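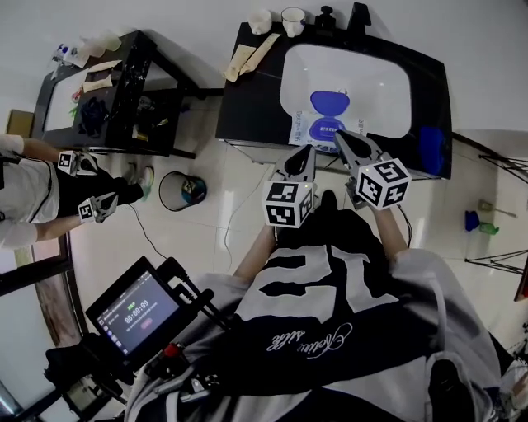 Figure 4.1. Two black tables with white tops over the middle. Cups stand along the far edge of the nearer one, and the shelf under the other is in use too.

Search this book Go Clear

Contents Previous Next Glossary Index

Chapter 4
Tables, Shelves, and the Things That Land on Them

I used to teach this chapter last. It had a dull title ("Horizontal Surfaces") and I gave it one afternoon at the end of the course, when everyone was tired and thinking about the train home. Then I moved to the Clerkham building, where my office looked straight onto the shared workroom, and I spent a whole winter watching what people do with a table. I moved the chapter up to fourth place that spring, and it has since grown to twice the length!

So, tables. If you did the exercises in Chapter 3 you already have a floor plan of your own room, with the doors and the outlets marked. Get it out again, you'll be drawing on it. We are going to add every flat surface above knee height, and then we are going to find out what each one is for. I mean what it really gets used for on an ordinary weekday, which may have very little to do with what you'd say if I called you up and asked.

4.1 Working surfaces and parking surfaces

I sort surfaces into two kinds. A working surface is one where you do something: cut, fold, write, wipe, wrap. A parking surface is one where things wait. Both are fine. A room needs both, and most of the trouble I get called in to look at comes from one table trying to be the two at once.

You can often spot a working surface by its middle. People leave the middle alone, or they put down something to mark it, a mat or a tray or a sheet of white board, and the cups and the odds and ends drift out to the edges. I love a tray for this. It costs next to nothing, it says "work goes here" to a person who has never been in the room before, and you can lift it off and wash it. On a dark tabletop a white one has the extra benefit of showing up small items you'd otherwise lose (I have spent more of my life than I like patting a black table for a black pen cap).

Parking surfaces look different. The things on them have no center. There's a cloth dropped where the hand happened to be, a piece of paper, something folded, a bottle with its cap on, and if you ask around, each item turns out to have its own owner and its own story. Don't sneer at this. In the Urquhart Street kitchen, which I'll come back to in section 4.5, the parking table was the only reason the rest of the place ran at all.

Try this now, before you read on. Take your floor plan and write W or P on each surface. If you want to write both, write both, and circle it. The circled ones are your homework for the rest of the chapter.

4.2 The cloth problem

I'm giving the cloth a section to itself. Laugh if you like! A crumpled cloth is the most common thing I find on a table, at home or at work, and hardly anyone can tell me whether it's clean.

A cloth needs a place where it hangs and a place where it goes when it's done. Without the first it gets balled up next to whatever you last wiped. Without the second it stays there until somebody uses it on a cup. I keep mine on a rail at the end of the table, clean ones only, and the used ones go in a bucket on the floor by the door. Sponges are the same, except that they want to stand up on their long edge. If you have two colors of cloth in the room, say blue and black, give each color one job and tell everybody what it is. Put it on a card if you must. I've never seen the card hurt.

My old training handbook, a 1903 reprint I bought for the drawings, wants the cloths boiled on Monday and ironed flat. We'll skip the ironing. 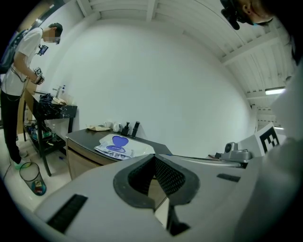 The same goes for bottles, really. A pump bottle belongs at the spot where hands get washed or wiped, with its nozzle pointing at the person, and a spare bottle belongs down on the shelf underneath. What I see over and over is the spare up on the table beside the one in use, both of them half gone. Pick one, finish it, then bring up the other.

4.3 Under the table

People forget the lower shelf. They'll tell me a room has no storage when every table in it has a second level a foot off the floor, packed with cans and tubs and bottles that went in one at a time and never came out. When we cleared the lower shelves at Badden, the list ran to 200 items and we kept 35 of them. Some of what we threw out was older than the tables.

My rule for a lower shelf is that I should be able to read it standing up. Tall things at the back, labels out, small things in an open tub so they can be pulled forward together. See-through containers help a lot at this height, as you're looking down into them from above. And leave a gap! A shelf with a gap in it gets tidied. A shelf packed tight gets a cardboard box leaned next to it, and then you have a new problem on the floor.

Speaking of which, the wastebasket. Put it where the trash is made, within one step of the working surface, and choose one you can see into. Mesh is good, clear plastic is good. A solid bin with a lid hides itself until it overflows. If a cable has to cross the same bit of floor, run it along the wall side of the basket and tape it down, and do this before you decide where the tables go.

4.4 Light, doors, and the long counter

We've stayed low so far. Look up for a minute. The best working surface in any room is the one under the best light, and with a long tube fixture that means the strip right below it, so your long counter and your long light should run the same way if the building lets you. In the Kisar workshops they didn't, and for 100 days (I kept the diary) people quietly carried their work to the bright end and left the rest of the counter as parking.
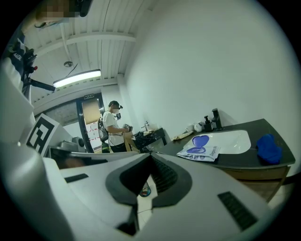 Figure 4.2. A long fluorescent light on a ribbed white ceiling, with a doorway and its exit sign beyond. The man in the white T-shirt is facing a countertop.

Doors matter just as much. Anything flat within arm's reach of a doorway will become a parking surface, and you may as well plan on it. Mark those P on your drawing in ink. Then check the swing of the door itself, all the way open, and make sure that no table corner or basket sits inside it. I draw the swing as a quarter circle and color it in.

Before you start on section 4.5, go back to your circled surfaces and choose the one that annoys you most. Write down everything on it, top and bottom shelf, in whatever order you see it. Bring the list with you to the next section, along with a pencil and a clean cloth.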